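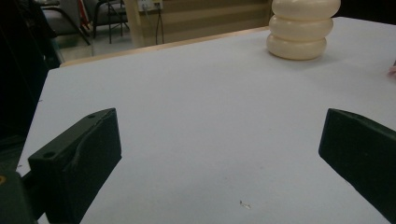 Why give a whole section to where a hairbrush goes, one reviewer asked, when most homes have a drawer and the drawer does the job perfectly well? The same comment went on to say that a brush left out on a table is simply a brush nobody has got round to putting away, and that calling it a storage habit was generous.

Fair enough, and we have cut the section down. But the drawer did not do the job in the homes we looked at. Of the 26 households in the Clerkgate round, 11 had no drawer within reach of the place where hair was brushed. Brushes went on the table, on the sill, on top of the microwave in one kitchen. Putting away meant a trip to another room, and the trip was often put off till the evening. So by "put away" we mean put where the household says the thing lives, drawer or not. That definition is used from here on, including in Table 2.

4.2 Upright or flat

The two ways of keeping a brush that came up most were lying flat and standing in a cup. Flat is quick. It also takes up a strip of table as long as the brush, handle included, and things get put on top of it. Standing up takes the width of the cup and no more, but needs a cup that will hold still. In the first round (Kerness, mostly small flats) people used whatever was going: mugs, jam jars, a plant pot. Light plastic tumblers went over. We didnt record how often, which is a gap, and the second round only partly fills it.

Which end goes down is a separate question. Most people, asked, said handle down without thinking. A few said head down, to keep the bristles clean. With a wide head that only works in a wide cup, and a wide cup then collects hair clips, pens, receipts. See 4.4 on containers that fill up. 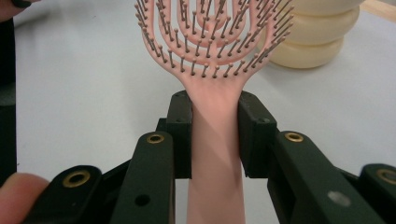

Cleaning came up more than we had planned for. The interview sheet had a single line on it, and people talked past the line, so the notes are uneven. Hair gets wound round the base of the bristles, dust sticks to the hair, and a brush that looks dirty is less likely to be left on show. Solid-backed brushes were described as the worst for this, fluff packed down against the pad. The pink brush is of the other sort, curved ribs with gaps right through between them, thin metal bristles with little ball tips, and for that sort the advice people gave each other was different: pull the hair off from the front, rinse, shake. Its flat handle also matters for the upright question, a long plain strip with hardly any change in width, so there is no bulge to get past the rim of a narrow cup. Whether a rinsed brush should go back in the cup straight away was disputed. Two households at Clerkgate stood it on a flannel first. Others saw no point, and we have no measurments of water left in cups to settle it.

We then asked for a rule in the household's own words. The shortest: "handle in the pot". The longest ran to most of a page and covered whose turn it was to empty the pot. Rules that named a container were remembered better at the November visit than rules that named a place ("by the mirror", "on the side"). Small numbers, and we would not push it. The Prirna sheets are still being coded and may well change the picture.
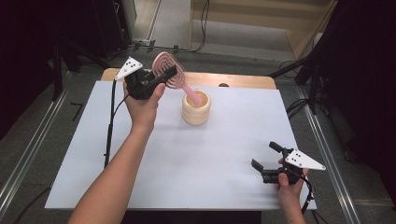

M. Foulkes

Figure 2. Pink vented brush and cream ribbed cup on the white board. The end of the handle is inside the cup.

The angle is the thing to look at in Figure 2. A long handle enters a cup on the slant, and a brush that stays slanted puts its weight to one side, with the head well out over the rim. Big oval head, short container — households with that pairing told us it tipped if the table was knocked. Those who kept the cup in a corner or against a wall had fewer complaints. Weighting the cup (coins, a few pebbles) was tried in one home and given up on, the pebbles came out with the brush.

Colour we left out of the coding. In hindsight a mistake, as several people said they were happier leaving a brush out when it went with the cup. It is on the sheet for the next round, along with rim width and handle length, both to be taken with a tape and not guessed. Section 4.3 deals with combs, which behave differently, mostly by sliding down inside.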